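Guides > Furniture care > Oiling a bare wood table

Print this page | E-mail this page

How to Oil a Bare Wood Tabletop

By Irja Toivonen

A bare or worn wooden tabletop marks easily. Water leaves rings, coffee soaks in, and the top feels dry after a winter of indoor heating. An oil finish is the simplest fix for a table that gets used every day. It won't give you a thick shell like varnish does, but you can repair it in one spot without redoing the whole top.

Plan on a weekend. The work itself takes a couple of hours, and the rest is waiting between coats.

What you need

- Hardwax oil or a wipe-on furniture oil. A small can covers most kitchen tables twice.
- Sandpaper in 120, 150 and 180 grit
- A sanding block, cork or rubber
- A vacuum with a brush head
- Lint-free cotton rags (old T-shirts are fine, with the seams cut off)
- Nitrile gloves
- A metal can with a lid, and water, for used rags

Check what is on the table now

Put a few drops of water on the top in two or three places and wait ten minutes. If the water soaks in and darkens the wood, the surface is bare or nearly so, and you can go ahead. If it beads up, there is still a finish on it. Old oil or wax can be sanded through. Varnish or lacquer has to come off completely first, with stripper or a lot more sanding, and that is a separate job.

Also look at the edge of the table. If the lines on the top don't carry over the edge, you probably have veneer. Veneer can be oiled, but start at 180 grit, go lightly, and stay away from power sanders. I have gone through the corner of a veneered desk with a random orbit sander in less time than it takes to read this paragraph.

Find the direction of the grain

Sand along the grain. Scratches that run across it show up as soon as the oil goes on, even if you couldn't see them before.

On a straight-grained board this is easy. On flat-sawn boards the lines curve into arches. Don't try to follow the curve around. Pick the long direction of the board and sand straight that way for the whole length. Lower your head to table height and look toward a window if you can't tell which way the lines run.
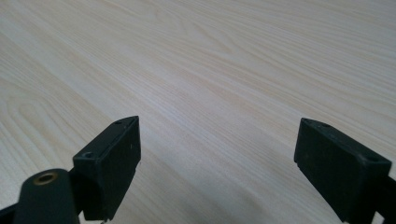
Fine grain on a pale top, with nested arches on the left.

If the table is made of several boards, they will almost always run the same way. The exception is a table with breadboard ends, where a narrow board is fixed across each end. Sand those last, in their own direction, and put a strip of masking tape along the joint so you don't run over onto the main boards.

Sanding

1. Start with 120 grit if the top is stained or rough. If it is only dull, start with 150.
2. Wrap the paper around the block. Fingers alone press unevenly and leave shallow troughs.
3. Use long strokes with light pressure, overlapping each pass by half.
4. Vacuum before you change grit. One loose grain of 120 under your 180 paper will leave a scratch.
5. Finish with 180. Going finer than that can close up the surface so the oil doesn't soak in well. Follow the can if it says otherwise.

Black rings around old screw heads or plant pots are iron stains, and sanding seldom removes them. Oxalic acid does, but it has to be done before oiling, and you need eye protection and good ventilation.

When you are done, wipe the top with a barely damp rag and let it dry for an hour. This raises the loose fibers. Knock them off with two or three light passes of used 180 paper, then vacuum again.

Test the color

Oil makes wood darker and usually warmer. Pale woods like maple, birch and ash can turn quite yellow. Try your oil on the underside of the table, sanded the same way as the top, and leave it overnight. If you want to keep a light color, look for an oil sold as natural or raw, which contains a little white pigment. Stir that kind often, as the pigment sinks.

Applying the oil

Stir the can well - don't shake it. Pour a small puddle, the size of a jar lid, and spread it with a folded rag. Work on one section at a time and keep the coat thin.

Let it sit for as long as the label says, often ten to fifteen minutes. Then take a clean rag and wipe off everything that hasn't soaked in. Most sticky tabletops come from oil left standing on the surface. Wipe, turn the rag, and wipe again until it comes away almost clean.

Leave the table overnight and put on a second coat the same way, using less oil. You can use the table gently after a day, but keep wet glasses and tablecloths off it for a week.

Used rags

Oily rags can heat up on their own and catch fire. Don't wad them up or drop them in the trash. Put them in the metal can, cover them with water and close the lid, then ask your local waste service where to take them.

Upkeep

Clean with a damp cloth and a little mild soap. When water stops beading, usually after a year or so, wash the top, let it dry and wipe on one thin coat. I do mine in February, when the air indoors is driest.

For a single water mark, sand the spot by hand with 180, feather it out along the grain, and rub in a few drops of the same oil.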